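Stores diary, Hendricks building, August

The annual review of the small parts store began at 9 and was completed for the Bedow section before the midday closure. The section holds nearly 300 entries in the register, most of them fittings for the Skondance display cases, and the register had not been reconciled with the shelves during the spring term.

The following was agreed for the remainder of the month. Clear boxes will replace the cardboard cartons on shelves 9 to 11, so that staff may see what a box holds before taking it down. Labels are to be placed on the short side only. Lids are to be kept with their own boxes; a number of them had been exchanged between shelves, and several no longer closed as they should.

The delivery from Ilon was received at the side entrance and signed for. It was one carton short, and the supplier has been informed in writing. The 18 dividers ordered in the same consignment were of the correct size and have been put away.

The green cloth is to remain on the sorting table while plastic boxes are being handled, as the bare surface marks them. One clear box was on the cloth in the afternoon, with its dark contents still to be entered in the register. The entry will be made tomorrow, before the Skondance shelves are opened.
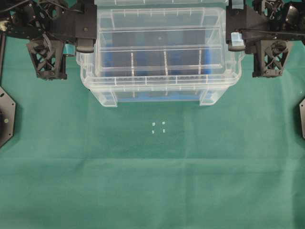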